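Visit report: the Calleo yard open day and the Zikeletti boat works

We drove up in June to see the open day at Calleo, the marina and storage yard at the north end of the lake. We've been looking for somewhere to keep the boat over winter since our old yard stopped taking anything longer than 20 feet, and the club newsletter had mentioned that Zikeletti, the builder that shares the site, would be opening its shop as well.

Parking was in the gravel lot across the road. It was full by 10 a.m. and after that people were being sent down to the boat launch, a ten-minute walk back along the shoulder with no sidewalk. If you go next year, get there early or come by water. Visitor slips were free for the day and there were still a few open at lunch.

The storage buildings came first. Calleo has two heated sheds and one cold one, plus outdoor racks. The heated sheds take 84 boats between them and the office told us both were spoken for by the end of August last year. The cold shed is newer, with a concrete floor and a proper drain down the centre. Boats go in on stands, in order of pickup date, so if you want yours out on the May long weekend you have to say so when you book. Changing your mind in the spring means a moving charge.

Shrink wrap is done on site or you can bring your own tarp for outdoor storage. They don't allow owners to do their own wrapping any more. Bottom washing is included with haul-out. Winterizing is extra, priced by engine, and they want the fuel tank nearly full and stabilized before you drop the boat off.

We asked about batteries. They will pull them, label them and keep them on charge in a separate room for a flat fee, or you can take them home.

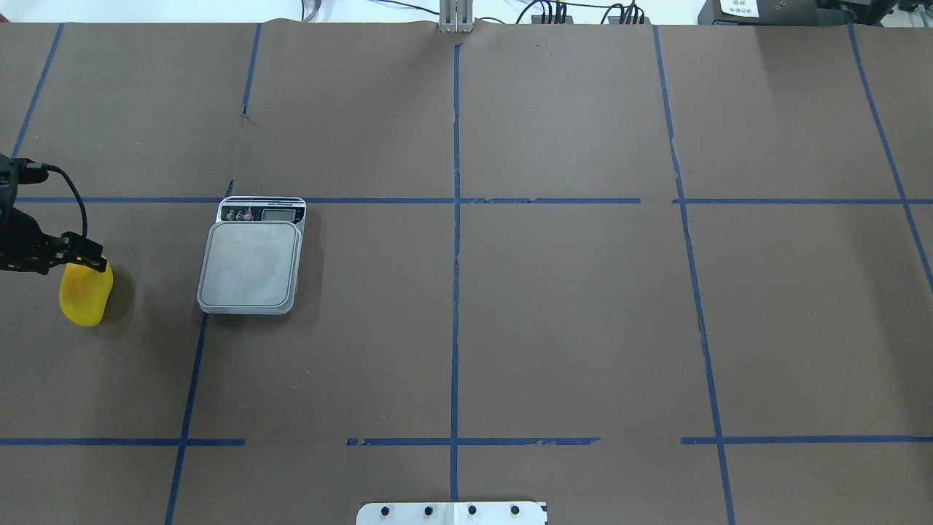

The travel lift was running demonstrations on the hour. They used a 28-foot cruiser called Villca and had her out of the water, over to the wash pad and back in within half an hour. The operator walked beside the lift with a remote the whole way. We were kept behind a rope, which was fair enough, but the commentary was hard to hear over the engine and a loudspeaker would have helped.

After lunch (burgers and corn from the service club tent, cash only) we went through the Zikeletti side. It's a smaller operation than we had pictured, with 11 people on the floor and most of the work being aluminum fishing boats between 14 and 18 feet. They cut and bend the sheet in one bay, weld in the next and rig in the last. There were 4 hulls under way. The one furthest along was the Pranari, a new 16-foot side console that they hope to have at dealers by the fall.

I had a good look at the Pranari. The welds along the chine were tidy and the floor was already in, with a flat hatch over the fuel tank that you can open without taking a seat out. Anyone who has had to chase a fuel leak will like that. The bare hull is listed at 951 pounds with the floor and decks fitted, heavier than the boat it replaces. They say the extra is mostly in thicker bottom plate. The rod locker is on the port side and wouldn't take my longest trolling rods. There was no price posted and the staff wouldn't give one.

The paint area was closed to visitors, but there were sample panels on a rack outside the door. Four of them had been left out on the dock for two seasons and the darker colours had faded more than the light ones. The grey held up best.

Washrooms are in the main office building and are clean. The store has the usual line, fenders and oil filters, at prices a little above what you'd pay in town. Dogs were allowed on the grounds but not in the sheds or the boat works.

We put our name down for the cold shed. The deposit is a quarter of the season's fee, refundable until Labour Day, and they need a copy of your insurance before haul-out. They measure overall length with the swim platform and the motor down, so check yours with a tape before you fill out the form. Ours came out nearly two feet over what's on the registration, and that bumped us up a rate. The forms are at the office counter, and they'll also mail one out if you call before noon.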